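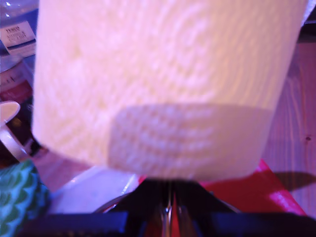
A robot's black gripper with a roll of paper towels. Behind the roll is a bottle, and to its left is a white mug.

Reading time: 3 minutes

Will a Robot Take Over the Boring Jobs?

Maybe you have heard a grown-up say that robots will soon do all the dull work. It sounds great. Who wants to put paper towels away all day? But when somebody makes a big promise, it's smart to ask a few questions before you believe it.

Let's try it with a place called Zellcombe. It's a company that cleans and stocks offices. The people who work there fill the soap, wash the mugs, wipe the tables and set out fresh paper towels. In June, the bosses brought in a robot arm named Homex to help with the stocking.

What is a gripper?

A gripper is a robot's hand. It doesn't look much like yours. Your hand has skin that can feel if something is soft, slippery or about to fall. Many grippers can't feel much at all. They open, they close, and a computer decides how hard to squeeze.

Try this at home. Pick up a roll of paper towels with your eyes shut. Easy, right? Your fingers knew when to stop squeezing. Now think about writing down every single thing your fingers did, so that a machine could copy it. You would need a lot of paper.

A paper towel roll is big and squashy, and the loose end can flap around. If the robot's camera is close to its hand, the roll can fill up nearly the whole view, too. Then it is hard for the robot to tell what is behind it. A mug, for example.

Does it save time?

The Zellcombe bosses said yes. They said Homex could work for 8 hours without a snack or a nap. That's true, but it is only part of the story. Working for a long time and getting a lot done are two different things. You could spend 8 hours putting on one sock.

A worker at Zellcombe can put out 30 rolls while Homex is still busy with its first few. The robot may get faster. Companies always say their robot will get faster. Sometimes they are right, and sometimes the robot ends up in a closet.

Who helps the robot?

This is the part that gets left out of the ads. When Homex drops a roll, a person picks it up. When it stops because something is in a place it didn't expect, a person moves the thing and presses the button again. Before each shift, a person checks that the arm is safe to turn on.

So the old job did not vanish. It changed. Some workers like the new job, because they lift less and they get to learn about machines. Others say they now spend their day watching an arm think. They used to walk around the building and chat with people, and they miss it.

There is a money question as well. If a robot does part of the work, does the worker get paid the same? Do they get more, for learning something new? Or does the company decide it needs fewer people? A robot can't answer that. The people in charge of the company choose, and they could choose differently.

Are all robots a waste of time, then?

No. At the Branham warehouse, machines move 2000 boxes a day, and some of those boxes weigh 50 pounds. Lifting them by hand hurt people's backs. The boxes are all the same shape and they all go to the same shelf, so a machine can do it well.

An ordinary table is harder. There could be a bottle on it, or a cloth, or something that wasn't there yesterday.

Questions to ask when you hear about a new robot

Who says it works, and are they selling it?
Did they show you the times it dropped something?
What do the people who work next to it think?

Words to know

Automation: using machines to do work that people used to do.
Shift: the hours a person works in one day.
Stocking: putting out new supplies when the old ones run out.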